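Redville Battery Sorting Group
Minutes, 12th July
Chair: Jad Dabbas

Jad opened with great news from Plallia -- the spring drive that started in April brought in 600 household batteries, and every school wants to join again! Thanks went to all who carried boxes.
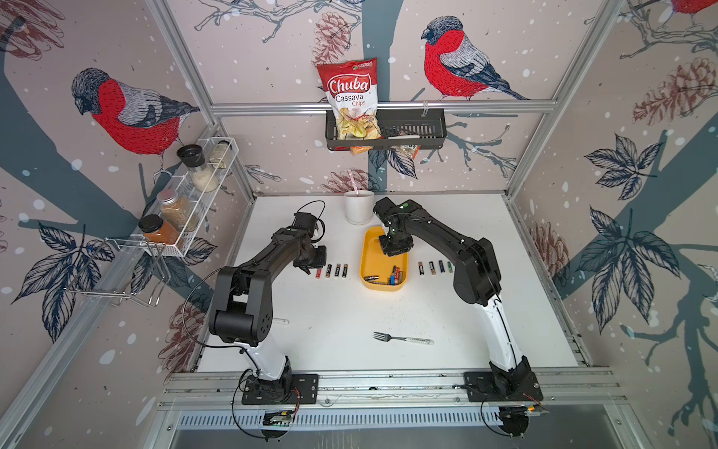 Sorting came next, and there was plenty to say. Members agreed that used batteries should go into shallow trays, as they are so easy to reach into. The yellow one with the loose pile in it is a fine size, and lining up the AAs in rows beside it makes checking labels a pleasure. Agreed to buy 4 more trays from Azimi. Forks and cups are to go back to the kitchen before sorting starts.
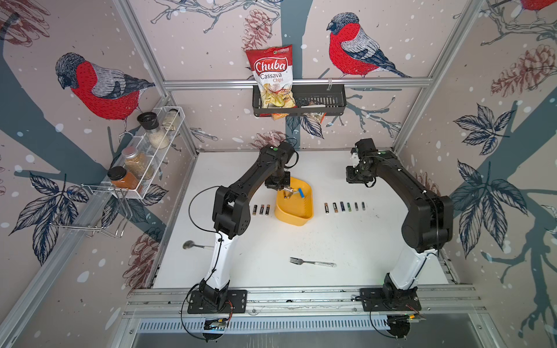 The Ellix drop-off point opens next, with room for 200 batteries a week. Jad will print the signs -- big letters, please! Tape for the ends of the 9-volts is still needed.

Action: Jad to order trays and call Ellix about keys.

Meeting closed at 6.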